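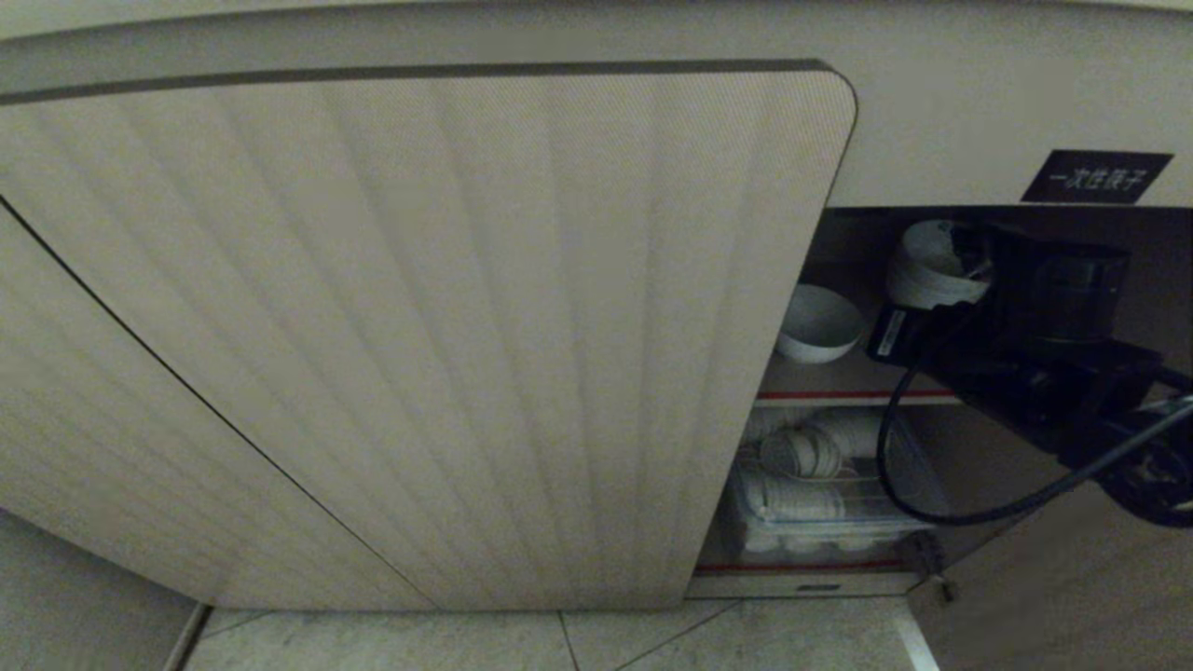
Anatole Pruvost labels things. Drawers, doors, the tin where the string goes. He has run the shared kitchen at Losteck since September and when I call he is halfway through the bowls, so we talk over the clatter.

"Chopsticks first," he says. "Always chopsticks. If people can't find them they open every door in the place."

The disposable ones have their own label now, white characters on black, 一次性筷子, up on the cabinet above the door opening. Small. He wanted it small. "Big signs shout at you. You stop reading them after two days."

And the language? Most of the lunch crowd reads Chinese, he says, and the rest learn that one word fast enough. "Even Clémence knows it."

Clémence Fleury does the ordering. She comes on the line for a few minutes, in a coat by the sound of it. The last delivery came from Gaillard, 900 pairs in one box, which would not fit anywhere sensible. "I ordered for the year. Anatole wanted a month. We had words – short ones."

Where did they go? Part in the cabinet, part in her office, under the desk.

Back to Anatole and the cabinet itself. Cream colored, ribbed doors, rounded corner. He likes it a lot more than she does. She calls it a bathroom cabinet. He paid 259 for it secondhand and carried it up with his brother in law, and he says the ribs hide fingerprints better than any flat door he has owned, though they do collect flour. Old toothbrush for that, dry.

"The bowls go on the shelf. White ones. If you buy all white you can replace one and it dosen't look like a mistake."

Doesn't he worry about the door swinging into people?

"You learn to stand on the other side."

What still isn't solved: lids. He has a crate of them and no plan. Clémence wants them gone before new year, he wants to match each one first. I ask how long that would take and he puts the phone down to go look, and I hear the crate being dragged accross the floor.

"A while," he says when he's back.

Next on the list is the spice drawer. He has the labels printed allready.

Interview by phone, 27/12/2020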